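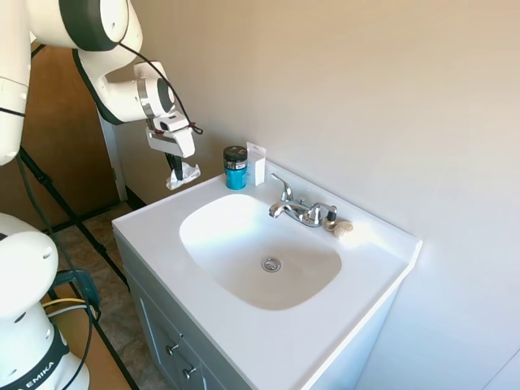 February, notebook entry, workshop, 7.40 am

Starting early because I couldn't sleep for thinking about the paper. Batch 13 of the kozo and flax mix came off the drying boards last night and it is the best sheet we've made at Prinddale, by a mile. I held it up to the window and the fibres run every which way, long and silky, with hardly a clump. What I'm after is a sheet that takes a fold and still hangs softly afterwards. A crumpled tissue dangling over a white countertop does this without trying: all those small creases, and the thing still droops from wherever it's pinched. Ours used to stick out like a bit of cereal box. Batch 13 droops! Not as much as a tissue, it's far heavier, but when I pinch one corner the rest follows down in a curve.

What changed, so I don't lose it:

Beating time for the kozo down to 18 minutes. I'd been going nearly twice that and I think I was chopping the life out of it. Flax still gets the full treatment in the Miettinen beater, roll set one notch higher than the card says.

Size left out altogether. Ink will bleed, I know. Amparo Aranda wants hers for lampshades and book repairs, so she doesn't mind a bit. I might brush gelatine on a few finished sheets and see if the drape survives.

Formation aid: new jar, mixed the evening before and strained twice through the old net curtain. Stringy in a good way. The vat drained slowly enough that I could give the mould 3 proper shakes each direction before it set. (Left to right first, then front to back. I keep swapping these and then wondering why the grain's odd.)

Pressing was gentler too. I stopped when the water coming out of the felts went from a run to a drip, then moved straight to the boards with the wide brush. Two sheets tore at the top edge on the way over, both my fault, wet thumbs.

Fold test this morning with the offcuts. I folded one strip back and forth by hand while the kettle boiled and there's no sign of a split yet, only a furry line along the crease. Sending a few strips to the folding machine at Prollham, where they've agreed to run them up to 2,000 double folds and stop there. I'd love it if even one gets to the end. Batch 9 gave up embarrassingly early, but that one had the old recycled cotton in it, which was short and tired stuff to begin with.

Colour: warm cream, a little greener than I expected next to the Riltosard samples. Could be the flax, could be our water. Put a half sheet on the south windowsill with a strip of card over the middle to see what the light does to it. Leave it alone please, whoever opens up.

Still to sort out. The deckle is leaking on the short side again and giving me a thick lip along one edge. Felts need a proper wash, no softener. We're nearly out of soda ash, enough for one more cook if it's a small one.

Next batch I want to keep everything the same and only change the flax, a touch less of it, to see if the drape gets better or the sheet just goes floppy. Bark is already soaking in the blue bucket by the back door. Needs a stir at lunch.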